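Lo azul que vive debajo del fregadero

Agosto. Por la redacción del boletín

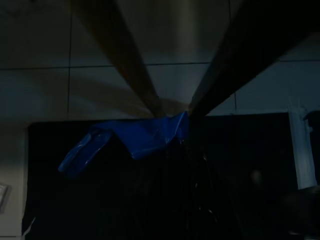
Boletín vecinal de Jarkcombe, núm. 88, pág. 8

Vuelvo de vacaciones y me encuentro con lo mismo de todos los veranos: el rincón de los azulejos, ese trozo de pared gris clarito que tenemos tantos en casa, y un amasijo azul brillante que hay que agarrar con la punta de los dedos y decidir qué hacer con él. Puede ser una bolsa, puede ser un guante, puede ser un resto de aquel mantel de plástico que compramos para el patio y que no ha visto el patio en su vida. En mi casa hay de las tres cosas, todas azules, todas arrugadas, y todas acaban en el mismo sitio (detrás del bidón de la lejía, claro).

Así que este mes toca plásticos. Ya sé que en el número anterior prometí la receta de las berenjenas, pero las berenjenas pueden esperar y el armario del fregadero no, ¡que el mío ya no cerraba!

Empecé sacándolo todo al suelo. Todo, todo. Me senté en el taburete bajito con un café y fui haciendo montones sin pensar demasiado, que si me pongo a pensar acabo guardándolo otra vez. Las bolsas finas de la fruta, a un lado. Las gordas, las que aguantan una sandía, al otro. Los guantes, en la encimera. Y luego estaba el montón de los misterios, con una funda transparente que no sé de qué aparato salió y un trozo de hule con dibujos de limones del que me niego a desprenderme.

Con los guantes tengo una teoría, y es que siempre se rompe el derecho. Llevo años gastando derechos y me quedan ocho izquierdos impecables, que guardo como si algún día fueran a servir. Una lectora de Budley nos escribió en primavera contando que ella les da la vuelta y los usa en la otra mano. Lo he probado y funciona regular: el pulgar queda un poco raro, pero para limpiar la bandeja del horno me apaño. Los que ya están agujereados los corto en tiras, desde el puño, y salen unas gomas estupendas para cerrar el paquete del arroz o sujetar las tomateras. Ojo con las tijeras, que el guante mojado resbala muchísimo.

Las bolsas las doblo en triángulo, como las doblaba mi abuela con las servilletas. Se alisa la bolsa sobre la mesa, se le saca el aire con la mano, se dobla a lo largo en dos o tres veces y luego se va girando desde abajo hasta que queda un paquetito. Las muy brillantes son rebeldes, se abren solas en cuanto las sueltas, y para esas he terminado usando una caja de galletas Birkis con la tapa puesta. Dentro no se ven y yo vivo tranquila.

El mantel merece capítulo aparte. Si lo guardáis doblado en cuadraditos le salen unas marcas que no se van ni rezando. El mío lo colgué en la ducha, con la pared de azulejos bien seca, y le pasé un paño tibio por el revés. Lo dejé allí toda la tarde y a las siete ya estaba bastante más liso. Plancha no, por favor, que la última vez olió la escalera entera. Ahora lo tengo enrollado en un tubo de cartón de los que regala la mercería Chaimongkol cuando se les acaban las telas. Pedidlos, que son amabilísimos y tienen siempre alguno en la trastienda.

Y ya que estamos con el trapo en la mano: las juntas de los azulejos. Yo mezclo bicarbonato con un chorrito de agua hasta que parece pasta de dientes, lo extiendo con un cepillo viejo, me voy a hacer otra cosa y vuelvo al rato a aclarar. En las juntas oscuras se nota menos, pero se nota. Con 400 gramos me dio para toda la pared de detrás del fregadero y aún me sobró para el desagüe, que buena falta le hacía.

Lo que no me he atrevido a tirar está en una bolsa (azul, sí) junto a la puerta. La semana que viene la llevo al punto limpio de la carretera de Budley, que recoge plástico blando por las mañanas, y de paso miro si tienen tarros de cristal, porque lo siguiente va a ser la despensa. Si alguien conoce un truco para quitar las etiquetas sin dejarse las uñas, que me lo cuente antes del próximo cierre. Y las berenjenas van en septiembre, palabra.

Boletín vecinal de Jarkcombe | Contacto: buzón de la entrada del centro vecinal | Tirada: 3.000 ejemplares | © Todos los derechos reservados | Volver arriba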